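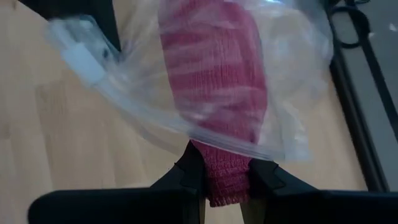

Entretien de la cellule de manipulation : réglage de la pince

Publié le 04/08/2022

La cellule Lembridge a fait l'objet, au cours du mois de juillet, d'une révision complète de son organe de préhension. Je consigne ici la procédure suivie, à l'intention des personnes qui en assureront la maintenance après moi.

Les doigts noirs ont été déposés, nettoyés à l'alcool isopropylique puis remontés au couple prescrit par la fiche Grorer. Le jeu entre les deux pointes constitue le point délicat : un écart mal repris passe inaperçu sur un objet rigide, mais se révèle dès que la pince doit saisir une maille souple. Le tricot et le sachet transparent à glissière demeurent, à cet égard, nos pièces de contrôle les plus exigeantes. Le plastique se plisse, renvoie la lumière vers la caméra de poignet et perturbe l'estimation de la profondeur.

Mme Océane Girard a procédé ensuite à l'étalonnage de cette caméra. La mire est présentée dans 24 positions, sous éclairage constant, le bras étant ramené à son origine entre deux séries. L'effort de serrage a été abaissé à 40 % de la valeur nominale pour les textiles — il convient de ne pas le relever sans nouvel essai.

Restent à traiter le remplacement de la gaine du câble, commandée chez Kowalchuk, et la mise à jour du registre Lalen. Le serrage des vis de doigts sera vérifié toutes les trois semaines.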